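Soaking times and home soy milk: what our class project found

By Efthymia Manolakis and Kayode Akinola
December

Print | E-mail

Our project looked at why people in Clatiddale stopped making soy milk at home, and whether soaking the beans for less time would make it easier to start again. We handed out a survey through the Adebisi food co-op and got 376 replies. Most people who had given up said the overnight soak was the problem. They forgot to put the beans on, or they remembered and then had no time to cook the next day.

For the kitchen part we made two kinds of batch, one soaked overnight in cold water and one soaked for two hours in water just off the boil. The beans all came from the same sack. We kept the weight of beans and the amount of water the same each time, and Gönül Tuncer did the straining so that it was done the same way.

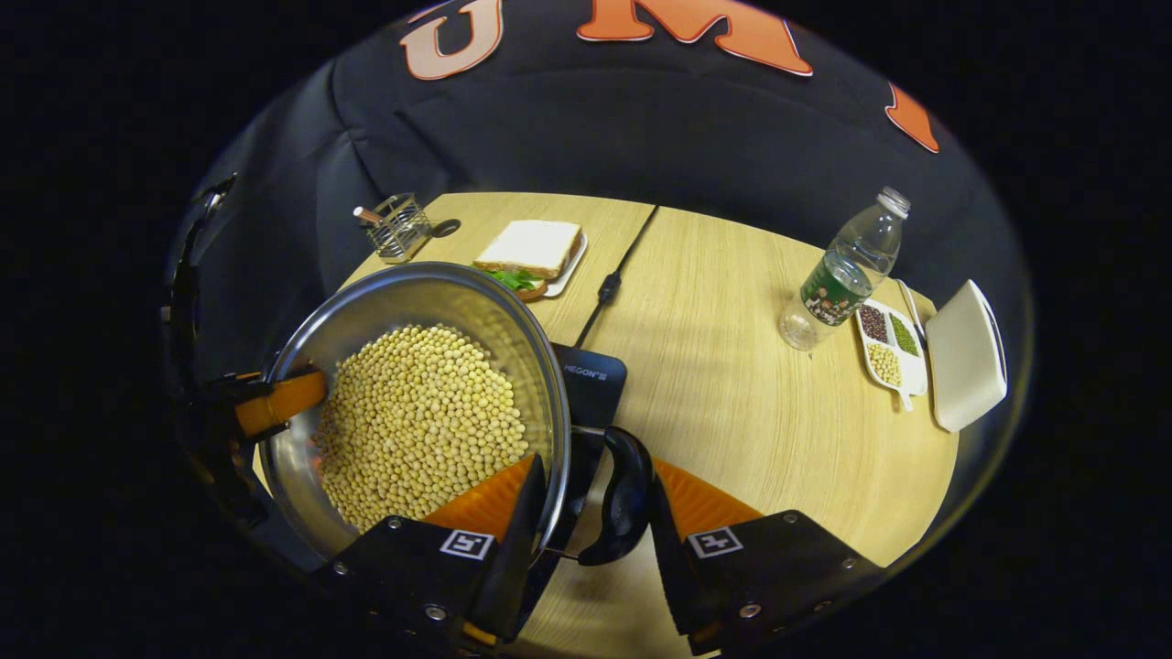
The hot soak gave a thinner milk with a stronger bean flavour. Five tasters tried both kinds without being told which was which, and four preferred the overnight one. The fifth, Onyekachi Oyewole, liked the hot soak better and said it tasted more like what she grew up with. Once the milk was sweetened the tasters had trouble telling them apart.

We also had trouble with foam. The first hot soak batch boiled over and we lost part of it, so that batch is left out of the results. After that we used a bigger pot and a lower heat - this slowed us down but we didn't lose any more.

If we did it again we would use more tasters and try a soak of four or five hours. Our teacher, Suleiman Odukoya, also suggested measuring the protein, but the school doesn't have the gear for it.

The survey questions are in the appendix.

2 comments | 5 shares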